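About Flisley Nature Sketching School

Small school, big woods. We teach people to draw and paint what grows and lives round here. Beginners welcome, always.
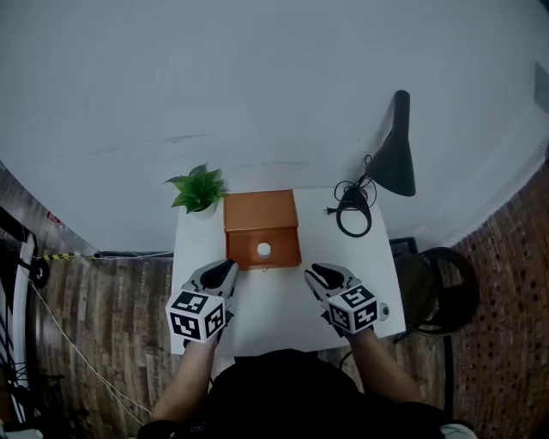
Who we are

Started by Beverley Mahuika in the back room at Flisley. First class was mostly family. Her daughter Tamsin does the bird and insect days now, Rangi Mudgway takes fungi and lichens, and Marama Pryor looks after bookings plus the winter watercolour group. Email Marama first please, not Bev, Bev doesn't check hers.

What we do

Day classes, 10 people at most. Field mornings in Prendergast Wood, then back indoors to work things up in ink or paint. Mosses, seed heads, feathers, old bark. Some folk come for the drawing and some for the walk, fine either way. Under 16s need a grown up with them.

We also run the Skeletti course, which is bones and shells only. Pencil, slow, very quiet. Fills up quick.

Rangi would like it said that his is NOT a foraging course. He'll help you put a name to a mushroom if he can. He won't tell you to eat it.

Members

333 on the mailing list at last count. Members get the newsletter (Osska, comes out when its ready), first go at new dates and 20 percent off day classes. Wiremu Halliday puts Osska together so send him your drawings, scans better than phone photos, and put your name on the back!! We have a pile of lovely ferns from last September and no idea who did them.

Right now

Updated May 13, 2020. All classes on hold. Anyone already booked can move to a later date or have the money back, just say which. Bev is posting out drawing prompts in the meantime, things you can find in a garden or on a windowsill. Free, ask to be added. New dates will go on the classes page as soon as we have definate ones.

Getting in touch

Use the contact form or leave a message, we ring back in the evenings mostly.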